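Unit 5: Choosing a gripper kit. The Kundow two-finger set
Handout for the November practical
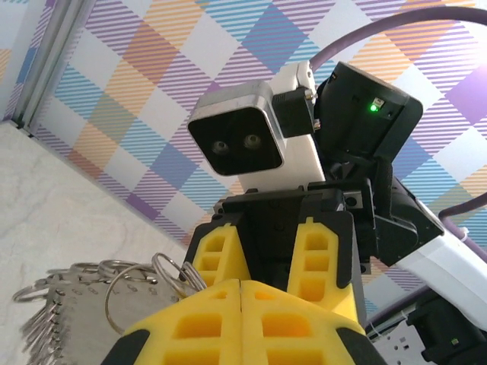 This unit looks at one product from a buyer's side. The Kundow set is sold as an add-on for small robot arms, and the course has had it on loan from the dealer, Sullico, since the start of term. Read the notes before the practical and bring them with you.

What is in the kit
The set comes as a gripper body, a pair of yellow fingers with cut-out windows, a wrist bracket and the cables. The camera is bought separately. Spare fingers are sold in pairs. The maker's part number for a pair is 1408, and you will need it for the order form in task 3.

How the fingers work
The windows let each finger give a little when it closes on something. A stiff finger touches a round or uneven part at one or two points. A softer one bends and touches over a longer stretch, so less force is needed for the same hold. The price of this is accuracy: the tip moves under load, and you can't be sure where a small part sits once it has been picked up.

Flat and loose items
Thin metal things are hard for any two-finger gripper. A bunch of keys is a good test. The keys slide over each other, the rings turn, and the bunch changes shape each time it is put down. Shiny metal can also upset a stereo camera, which has to match the same point in both views. Look for missing patches in the depth picture before you blame the fingers.

Points to check in any review
Does the seller state the holding force, and at what opening?
Can the fingers be changed without taking off the wrist camera?
Do the cables have enough slack at the far end of the wrist's turn?
Who does repairs, and how long do they take? Sullico sends bodies to its workshop in Usau. Fingers are replaced on site.

Tasks
1. Make 16 picks with the keys and note each result as held, dropped or missed.
2. Repeat with the Bañez fingers, which are solid, at the same closing speed.
3. Fill in the order form for one spare pair.
4. Write one page saying which set you would buy for a packing bench, and why.

Hand in tasks 1 to 4 together. Groups of up to 6 may share results, but the written page is your own.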